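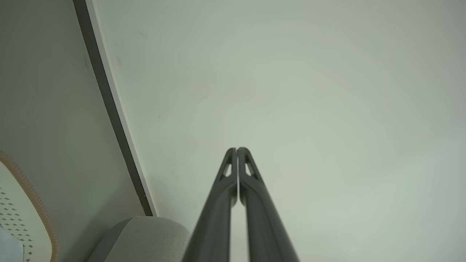
# Bisen 200 — Folding Wall Table for Small Kitchens

The Bisen 200 is a table which folds flat against the wall when you do not need it. We make it at Vandent since six years, and this page is for the version with the new hinge, sold from April. If you bought your table before, the bracket is a different one and the spare parts are on another page.

The top is one piece with rounded corners. It comes in chalk, sand or moss, always with a satin surface. We do not offer gloss anymore. Customers liked it in the shop, but at home they saw every finger mark on it and wrote to us.

## Size and weight

- Length of the top: 103 cm
- Depth when open: 58 cm
- Depth when folded: 6 cm
- Weight with brackets: 14 kg
- Load when open: 40 kg, spread over the top

Please do not sit on the table, and do not let children climb on it. The hinge will hold for a moment, but the screws in the wall may not.

Two adults can eat at it comfortably. A third person can sit at the short side if the wall is free there. For the height we recommend 74 cm from the floor, measured to the upper face of the top, and 90 cm if you want to stand and cut vegetables.

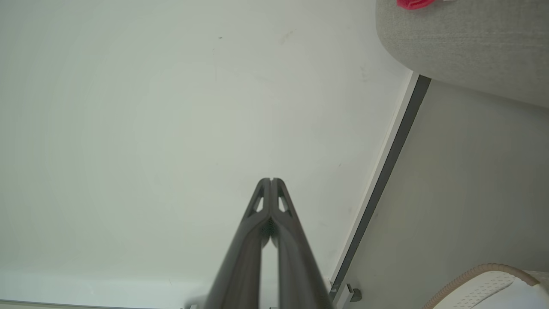

The color of the top can differ slightly from one delivery to the next. If you plan to put two tables side by side, order them together and write this in the comment field, so that Ginette Guillot in our warehouse can take both from the same lot. Later we cannot promise a match.

## The hinge

The hinge is made for us by Šindelář, and it is the part we are most proud of. It locks at the open position with a small click, and to close the table you press the two levers under the top and let it go down slowly. The damper does the rest. On the old model the top could fall fast if you were holding a plate in the other hand — we received some unhappy letters about this, and they were right.

The hinge needs no oil. Once a year, check the four screws with a hex key (included) and tighten them by hand. Do not use a power screwdriver here, the thread is fine and it is easy to damage.

## Mounting

You can mount the table on brick, concrete or a timber stud. On plasterboard without a stud behind it, we advise against it, also with special anchors. The box contains the brackets, the template in paper and the screws for timber. Anchors for brick and concrete are sold separately, as order number 919.

Ketill Riis, who designed the table, recommends to tape the template on the wall and leave it there for one evening. Walk past it, open the fridge, pull out the drawers. Many people then move it a little to the left or the right before they drill. 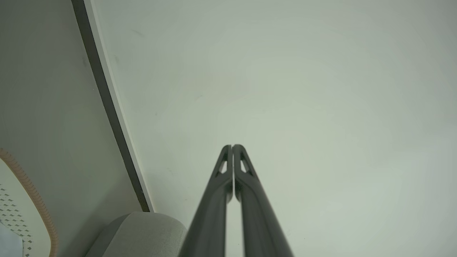 For drilling you need a level, a pencil and a second person to hold the top while you put in the first two screws. The work takes less than one hour. If you prefer not to do it yourself, choose "with mounting" at the checkout and we will call you for a date.

## Cleaning

Wipe the top with a soft cloth and warm water, with a drop of dish soap if necessary. Dry it after. Coffee and red wine should not stay overnight. Small grey marks from pans or metal boxes usually come off with a white eraser, and this works also on the moss color, but rub lightly. Scouring cream makes the satin surface shiny in spots and we can not repair this.

Hot pans need a trivet. The Stanik cork trivet fits in the gap behind the folded top, so you can keep it there.
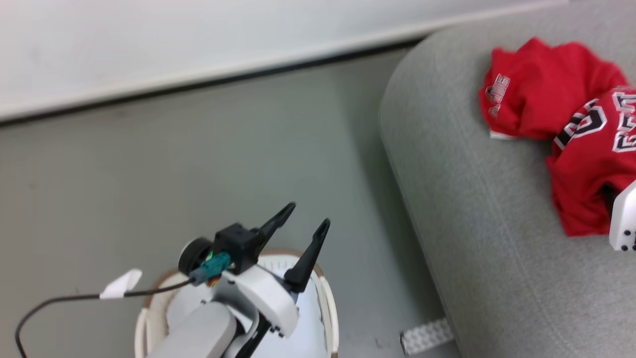

## Price, delivery and returns

The table costs 200 euros in all three colors. Delivery is included in France and Belgium, for other countries please ask. We send it in one flat box, and the driver brings it to your door but not up the stairs.

You have 30 days to return a table that was not mounted. Keep the box until you are sure. For damaged parts, write to Noémie Chevalier at our customer desk with your order number and a short note of what is wrong, and she will send the replacement part first and ask for the old one later.

Page last changed on July 11, 2023.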